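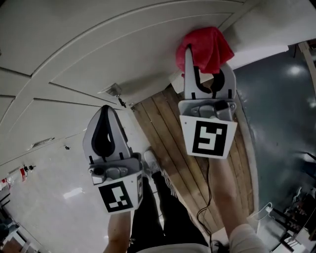

# griltent-pose

Search this repository Go

Offline tool that turns marker detections into gripper poses for policy training. Maintained by Zeng. Last edited August 21, 2026.

## What it claims, and how far to trust it

The 2 in the version number does not mean the thing is mature. It means we broke the output format once.

The solver reads the square markers on each gripper and writes a pose per frame. It holds up when a marker faces the camera squarely. At a steep angle the rotation can flip, and the smoother will happily turn a flip into a plausible curve. Plots look great. Check the raw values anyway.

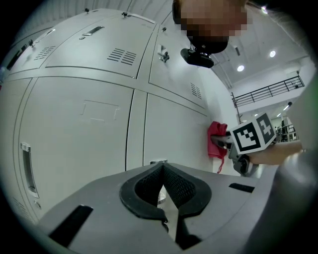
Wide lenses are the other weak spot. The calibration we got from Lolldale was fitted near the middle of the view and we have not seen good numbers for the corners – treat poses from there as guesses. Prurnent's loader drops them by default. Ours keeps them and sets `edge=1`.

## Usage

 griltent-pose run --in clips/ --out poses/

Set `--smooth 0` before comparing against anything else.

## Known problems

- 79 clips in the December batch have left and right swapped. The fix script handles all but four.
- Cloth has no pose. The `object_pose` column is empty for it, whatever the old docs say.
- The confidence score is uncalibrated. Do not threshold on it.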